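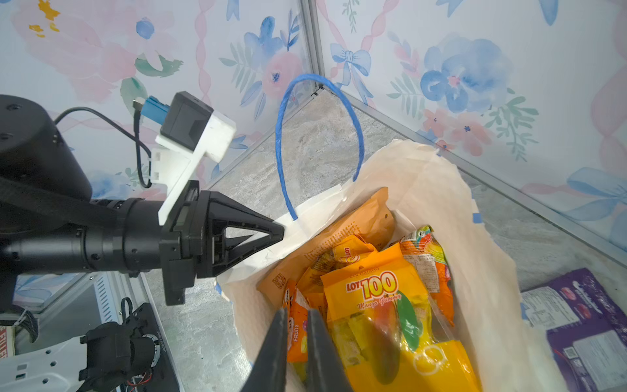

skevex-bagging – data card, v3

Student robotics club, Koubek track of the Pudance competition. Task is packing snacks into a paper bag, two arms. Teleop demos, all recorded by club members between classes. Work in progress, the layout of the folders will change agian.

What's in it
– 100 episodes, 600 frames each
– joint states + gripper opening, both arms
– three camera streams, wrist ones are the shaky ones
– one text instruction per episode

Load with the Bronora reader, old version chokes on the metadata so update first.
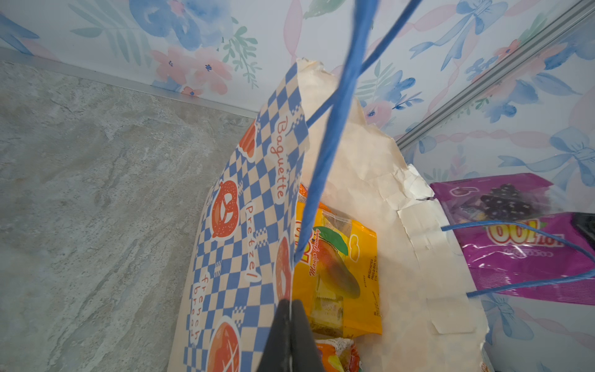 Can I train on the wrist views only?
You can, but our baseline did worse that way – it kept losing the rim of the bag. Use the overhead stream too.

Known problems
– timestamps drift on long episodes
– a few instructions have the wrong snack name, fix comming in August 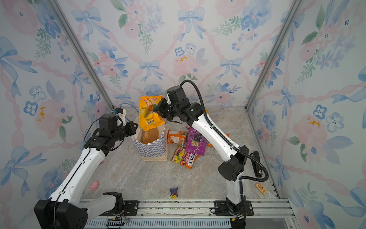
Scoring is per item, in the bag and released. Drops outside count as zero, no partial credit. Objects that aren't snacks are distractors, so the pink pig and the little purple figurine should stay on the floor – a policy that grabs one loses the run. Eval script is in /eval, readme there is older than this one.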